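Comparing two sets of gripper fingers on a thin tray rim – am I being fair to either one?

Posted by Ciarán Fitzgerald in Arms and Grippers

Hello all, and thank you in advance for reading, as I do tend to go on. I'm trying to decide between two kinds of fingers for a job that is mostly picking up gray plastic trays by the edge, and I'd love a second opinion before I spend any more money.

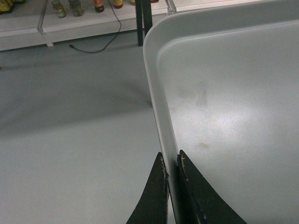
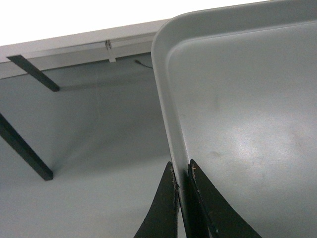
The wrist camera gives me the two views above, and the head camera gives me the wider one of the tray on the table.
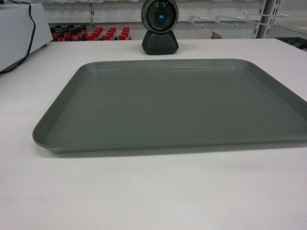 Page last changed in October, 4:40 pm

So, the fingers you see are my old tapered ones from Rovevico. I've had them on for a good long while, and the black finish is scuffed, mostly near the tips. They go one on each side of the rim and pinch the wall between them. The other set is from Pundton, with wide flat pads and a soft rubber face, and they cost a fair bit more.

My test is very simple. I drive the arm to the rim, close, lift the edge a little, hold, lower, open, and do it all over again. I've done 40 lifts with each set so far. The tapered fingers slipped 11 times and the padded ones slipped 2 times, which sounds like the end of the story, except that the padded ones are so wide that they catch the rim on the way down if the arm is even slightly off to one side. When that happens I stop the run and start over, and I haven't been writing those down as slips. My wife says that's cheating, and she may have a point.

The other thing is the wrist camera. Gray tray, gray surface beside it, and a pale shine across the inside of the tray. My little rim-finding program does fine in the late afternoon and gets quite lost in the morning. I don't know if I should be shopping for a different camera before I even worry about fingers. The controller is the Mạch one, stock settings, if that makes any difference.

What would you do in my shoes?

Fung-ping Fu

Hi Ciarán, what a nice clear write-up, and please don't apologize for the length – I wish more people gave this much to go on!

I'm afraid your wife is right. A finger that lands on the rim has failed to pick up the tray just as surely as one that lets go of it. Keep two columns, one for "never got hold" and one for "got hold and slipped," and run both sets again from the same starting spots. Then shift the starting spot a hair to the left, run them, and shift it a hair to the right. I did this with three sets of fingers last winter and the one I liked best came in last, which stung a bit, but I was glad to know.

Before you do that, though, look hard at those worn edges. You're putting an old set up against a brand new one, and some of those slips may belong to the wear and have nothing to do with the shape. New tips for the tapered ones would make it a much fairer match. If you can't get them, even a strip of thin grip tape on the inside faces will tell you something (trim it well back from the point, or it will peel and you'll be chasing it around the tray).

On the camera, I'd leave your wallet alone for now. The glare is on the tray bottom and what you care about is the rim, so try having your program ignore everything except a narrow band where the rim ought to be. A lamp set low and off to the side may help as well, as it throws a shadow along the outside of the wall and gives the program a nice dark line to follow. Mine went from hopeless to pretty dependable with a desk lamp and a piece of baking paper taped over it.

One last thought: check how hard the Mạch is closing. Stock settings on mine were quite gentle, and I had blamed the fingers for weeks.

minholm_mike

get the padded ones. I ran mine for around 3,000 picks at the Minholm shop and only changed the rubber once. if they catch on the rim open the gripper wider before you come down

Ciarán Fitzgerald

Thank you both! I hadn't thought to check the closing force at all, and I see now that mine is set near the bottom of its range. I'll turn it up a notch at a time, put fresh tips on the Rovevico fingers, and start the count again with Fung-ping's two columns. Mike, mine are already opening as far as they go with the pads on, sadly, but I may be able to shave a little off the backs. I'll post the new numbers under this when I have them.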